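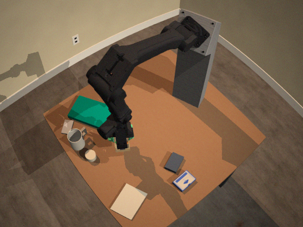 Manju thinks the planner is fine and it's the collision margins that are lying to us. Her note on yesterday's run log: "you inflated everything by 12 mm and then wonder why it won't reach past the mug." Fair. Went back and checked, she's right about the number, the padding gets applied twice — once in the scene loader, once in Pretero's own config.

May 18, 2024

Took the loader padding out. Same seed, same clutter layout, arm now comes in over the long green box with the wrist angled and gets the gripper onto the target. Before this it just returned no path for that approach.

Ran 50 seeds with the single padding. Planning failures way down, didn't tally properly, script died writing the csv (disk quota again). Rerun tonight with output on the Voicu share.

Still bad:
- segmentation loses the target once the gripper is over it. Hardly any of it visible then, so the pose estimate drifts and the final move gets recomputed off garbage. Freeze the pose at pregrasp? Vaughan wants to keep tracking and just lower the weight. Try both.
- arm shadow on the tabletop gets picked up as an edge by the plane fit. Only with the hard light. Hamidreza had a fix in the April branch, never merged, ask him
- replan timeout is 70 ms, too tight with this many objects. Set to 122 for now, which is what the old Zultix wrapper used. No better reason than that.

Small stuff near the table edge (cylinder, mug) is still loaded as boxes. The mug handle makes its box much too fat. Switch to convex pieces, the meshes are allready in the repo under props_v2.

Manju also asked if the padding should scale with arm speed. Maybe, not this week.

Next: fix csv path, rerun, then freeze-pose test on the seeds that failed. Don't touch the gripper aproach angle untill that's done.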